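Stanon Robotics Club
Bench inspection, arm 2 (Durkasix), pick-and-place project
Date: 4/30/18

1. Emergency stop within reach of operator: pass
2. Base clamps tight: pass. Checked by hand, no movement.
3. Supply fuse and lead: pass
4. Arm speed limit set to 117 mm/s: fail. Found at 200. Reset and saved.
5. Joint covers fitted: pass. One screw short on the elbow, spare ordered from Werent.
6. Finger pads secure: pass
7. Work surface clean: see comment

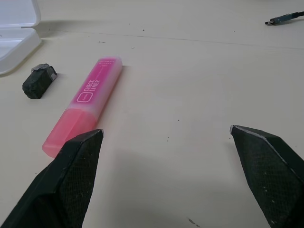

Page 2 of 2

Comment on 7: specks and crumbs on the tabletop. Wipe down before the next run. Keep the highlighter and the small black block; clear the white case and the cable to the shelf.
Comment on 6: light wear on the upper edge of the right finger. Grip texture to be looked at again in term three.

Result: usable once item 7 is closed.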